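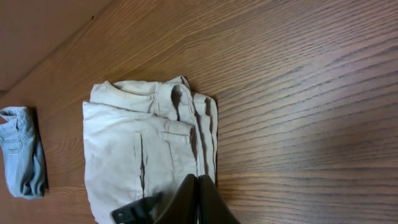 I got to the Groen open day late (wrong bus, long story) and still managed to catch the part everybody was talking about over coffee afterward. If you've never been, Groen is a small place that builds laundry folding cells for hotels and rental companies, and once a year they let people like me wander in and ask dumb questions. There were 69 of us on the sign-in sheet, so it got pretty cozy around the folding table!

Riet Groen did the welcome herself and then handed us over to Sanne Van Acker, who runs the test floor. Sanne is great. She talks fast, she lets you interrupt, and she didn't hide the fault log. It was up on a big monitor the whole time: 1,394 folds since the last software update, and a column of stops in red next to them.

Pants are the problem child, apparently. Shirts and towels go along nicely, but a waistband is thick and a leg is thin, and the arm has to figure out which layer it has hold of. We watched it do a few pairs without any trouble and I was just starting to relax when it pinched a pocket along with the leg, kept pulling, and dragged the whole bundle toward the edge of the table. The force limit should have stopped it. It didn't! Sanne hit the red button, the arm froze, and there was this long quiet moment while a pair of pants hung half off the table.

What I liked is what came next. Instead of hustling us along to the cookies, she pulled up the settings right there. The limit was supposed to be 50 and somebody had raised it for a heavy denim test and never put it back. Crescencio Olvera, who looks after safety on the floor, came over and put a tag on the cell, and that was the end of the folding for the day. A man behind me grumbled that he'd driven two hours for it. Well, I'd rather see a tag than a broken finger.

Apostolos Koutsoukos walked us through the rest (the conveyor, the camera bench, a very loud compressor), and I asked him how often settings get left like that. More than he'd like, he said. They're adding a lock so that test values clear themselves at shutdown, and it should be in by December.

Parking is behind the building, by the way, and the coffee is good. Wear flat shoes.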